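Sevadthorpe Repair and Skills Workshop
Progress report to the Bilton Fund
Period covered: spring through October

1. What the grant was for

The Bilton Fund gave us money to sort out the small parts store at the Sevadthorpe workshop. Our application said that we would clear the backlog of mixed electrical components, put them into bins that people can see into and reach into, and write a simple system for keeping them that way. It also included a small amount for labels, shelving and a replacement work light over the sorting table.

This is our second report. The first dealt mostly with the shelving, which went up later than planned when the wall behind it needed replastering.

2. Where things stand

The shelving is finished and in use. The long wall now holds 14 bays, each with room for bins on every level. The two bays closest to the door are kept for items waiting to be sorted, and everything past them is sorted stock.

The old drawers have been emptied. They held parts from donated control panels, from equipment we stripped for spares, and from the Wisus factory clearance we took in before the grant began. The Wisus material was the largest single lot and the slowest to work through. A good deal of it had been tipped into cartons without bags or tags, so switches, terminal blocks and loose caps were all mixed together.

Large items went first. Transformers, relays and enclosures were sorted by the end of the summer and are on the lower shelves. Cable and wire were weighed, and anything too short to use was sent for scrap. What remains is the small material: push buttons, connectors, terminals, indicator caps and screws. Nearly 4 cartons of this are left.

3. How the sorting is done

Parts are tipped into an open-front bin a few handfuls at a time and sorted from there. We tried working from the cartons directly and gave it up. Small caps sink to the bottom and get missed, and people end up leaning over a deep box for an hour.

Each sorter looks for the complete switches first and takes those out. Terminal blocks and connectors come next. Loose caps are left until last, when it is easier to see which ones have lost their switch. Anything with a cracked housing or a bent contact goes into a reject tray, and the tray is looked over at the end of each session in case something can be saved.

We do not sort by color. Earlier stock was arranged that way and it caused trouble, as a red cap can belong to several kinds of switch. The new labels go by type and mounting size. Color is written on the second line of the label for information only.

Testing is done separately. Switches are checked with a meter before they go on the shelf, and a dot on the label shows that the contents of a bin have been tested. Bins without a dot can still be used for teaching.

4. Changes from the plan

We had planned to buy bins with lids. After handling samples from Baldursdóttir, our storage supplier, we chose the open-front type. Lids were being left off within days during our trial, and the open bins stack without them. Dust is a little worse, mainly on the top level, and we wipe those bins down monthly. The change saved money, which we have moved to the label budget with your agreement.

The printed catalog has been dropped. It would have been out of date by the time it was bound. A shared spreadsheet has taken its place, with one line per bin and a column for the shelf number. 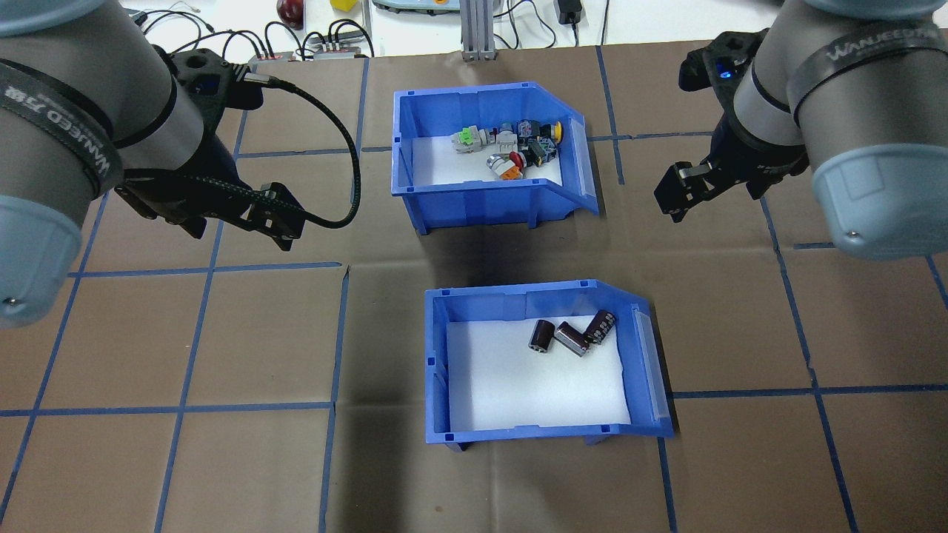

Will the last of the small parts be finished before the grant ends?
Most of them will, and we expect any remainder to be screws and unidentified caps, which can be handled in ordinary workshop time at no cost to the grant.

5. Problems

Labels have been the main nuisance. The first batch peeled off the plastic after a few weeks – the adhesive was meant for cardboard. We have changed to a stronger label and are replacing the old ones as bins come down for use. About half the shelving still has the first kind.

Borrowed parts do not always come back to the right place. The two waiting bays help with this. Users are now asked to leave returns there and let the sorters put them away.

The replacement work light arrived with a faulty driver and was sent back. Its replacement works well. There was no charge to the grant beyond the original price.

6. Spending

Shelving came in slightly over budget because of the plastering. Bins came in under. Labels are over the first figure but within the amended one. No spending is planned outside the agreed headings, and the full table of costs will follow with the final report.

7. Next steps

Finish the remaining cartons. Complete the relabeling, starting at the door end. Test the push buttons that have been sorted and mark the bins. Write the one-page guide for new users, including how to read a label and where to leave returns. Check the spreadsheet against the shelves, bay by bay, and correct the shelf numbers that changed when the relays were moved down.

We would also like to ask whether the small sum left under the bin heading may be spent on dividers. These would let us keep two sizes of terminal block in one bin. We can send a quotation if the Fund is willing to consider it.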